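Trulstead Laundry Notes, data card

What it is: 1,513 short entries on how household cloth gets put away – folded, rolled, or dropped in a basket and left. Compiled by Pistier, last checked Thu 19 December.

What to doubt: the label "tidy" was applied by 16 people who never agreed on what it meant. We kept it, with misgivings. A cloth hanging over the rim counts as "in basket" in 130 entries and as "out" in others. Don't train anything on that field without reading the entries first.

Not covered: ironing, drying, stain removal. Claims that folding style predicts anything about a home are not supported by these notes.
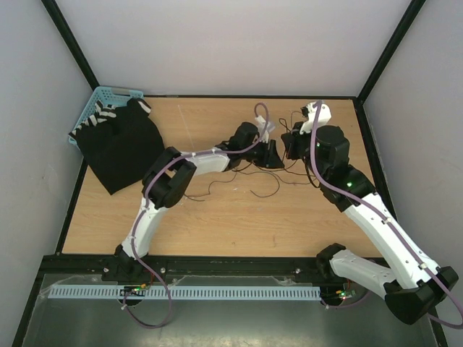
Black cloth with white stripes, draped over a light blue basket.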